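Slide 1. Hindel: sorting from tray to basket. Keep this short, they have the abstract.

The question was how few demonstrations a wrist view needs. We recorded 300 and trained on 200, holding the rest back.
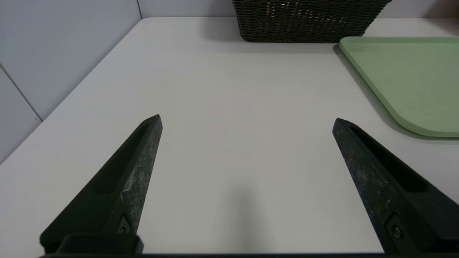 Does the held-out set share objects with the training set? Osei asked that at the practice run. Yes, it does, and say so before going on. Only the layouts are new.

Slide 2. Grasp labels. We label each grasp by hand, at the moment the fingers close. Clear things are hard to label because the outline is weak. With the compass case, the metal inside gives the labeller something to go by — the plastic alone would be worse.
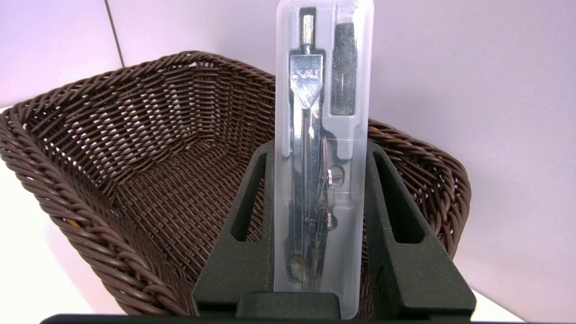 Training took 540 minutes on one machine. Mention that we tried Lano's settings first and dropped them. A case held upright between the fingers hides a good part of the basket behind it, so we feed the policy earlier views as well.

Slide 3. Clutter. Mixed trays, soft and hard shapes together. 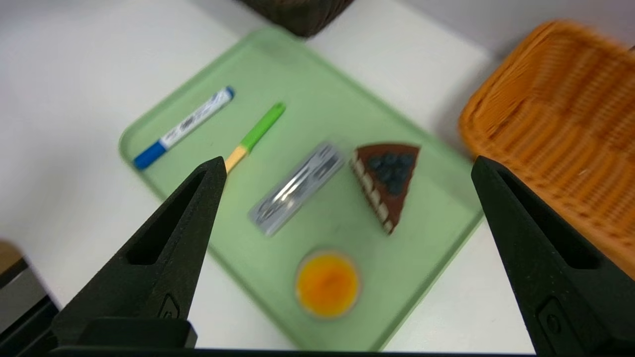 Failures rise with crowding, and most are bad approach angles. Pause for questions.

Slide 4. Result. The short history helped in all 6 layouts. Next step is new objects.
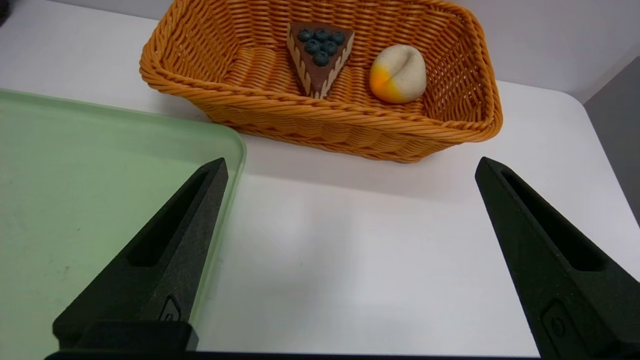 Notes by the Pornura project, February

Leave this slide up for questions. Code is not out yet.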